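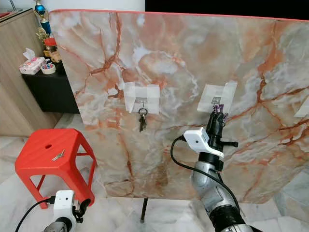

« Raccrocher des clés, c'est un métier »

J'avais prévu de parler de lave-vaisselle. Tout le monde me parle de lave-vaisselle quand je dis que j'écris sur les robots ménagers ! Et puis la responsable des essais de Vanow, une petite boîte qui fait travailler des bras articulés sur des tâches de maison, m'a répondu tout de suite : « Si vous voulez savoir où on en est, parlons plutôt des clés. »

Des clés, donc. Les prendre, les porter, passer l'anneau sur un crochet et lâcher. Moi, je fais ça le soir sans allumer la lumière (bon, un soir sur deux elles finissent par terre). « Un trousseau, ça change de forme dès qu'on y touche, m'explique-t-elle. Une tasse reste une tasse. Un anneau avec trois clés, il pivote, il se coince, il se cache derrière les doigts au moment où on aurait besoin de le voir. »

Je lui demande si ça marche, quand même. Elle rit. « Ça dépend de ce que vous appelez marcher. En septembre, on a fait 400 essais d'accrochage. 254 réussis. » Je trouve ça plutôt pas mal, et je le lui dis. Elle beaucoup moins : « Vous garderiez un portemanteau qui refuse votre manteau une fois sur trois ? »

Et les clés posées à plat ? Une clé seule, fine, sur une surface lisse, c'est sa bête noire. « Nous, on glisse un ongle dessous, ou on la pousse jusqu'au bord. La pince n'a pas d'ongle. Il faut lui apprendre à tricher. » J'adore cette idée – une machine à qui on enseigne nos petites combines.

Avant Vanow, elle a passé 16 mois chez Bortolotti, dans un atelier où l'on préparait des commandes de quincaillerie. Là-bas, dit-elle, c'était presque reposant : mêmes bacs, même éclairage, mêmes pièces. « À la maison, quelqu'un a déplacé le tabouret. Il y a toujours quelqu'un qui a déplacé le tabouret. »

Alors, le robot qui range l'entrée, on l'achète quand ? Elle refuse de me donner une date, j'ai insisté trois fois. Pour plier des serviettes ou vider un panier, elle est plutôt optimiste. Pour les petits objets en métal, elle veut d'abord de meilleurs doigts, et surtout de la patience.

Dernière question, je n'ai pas pu m'en empêcher : et chez elle, qui range les clés ? « Moi. Enfin, je les cherche. Lundi, elles étaient dans le frigo. »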